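Before the arm is switched on: bench checks for the Hawthorne robotics club

Posted in November by the club lead

Hello all, and welcome back! Please go through these before every session, even if you did them yesterday and are itching to get going.

[ ] Emergency stop pressed and released once. (Comment: say it out loud, so the others know.)
[ ] Wrist cable has slack through the whole reach. It caught twice last term, and I'd rather we didn't make it three.
[ ] Speed limit set to 12 per cent for any new program.
[ ] Bags, mugs and elbows off the arm's table.
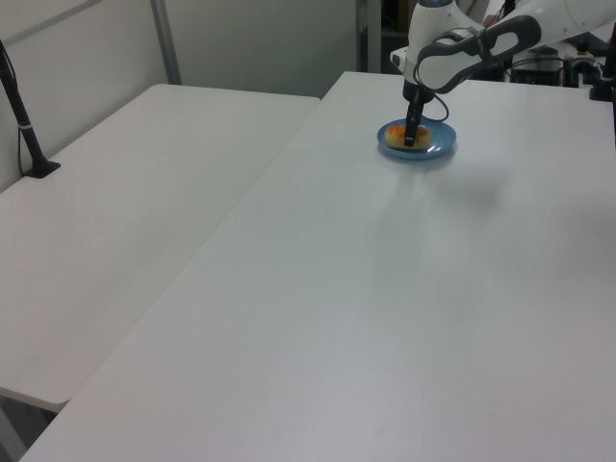

[ ] Gripper fingers wiped down before and after food trials, please, right up to the knuckle. Crumbs get everywhere!
[ ] Closing force checked on the sponge first. Team Moreo, yours was set far too high, though I did love the enthusiasm.
[ ] Trial food goes in the bin afterwards, however nice it looks.
[ ] Log sheet signed and power off by 9.

Comments

stamix_fan: Is the sponge still in the blue drawer?

Year12parent: Lovely to see them so careful. Thank you.

Related
Tevosberg heats: what to pack
Soft fingers or hard? Our notes
Log sheet, page 21 onwards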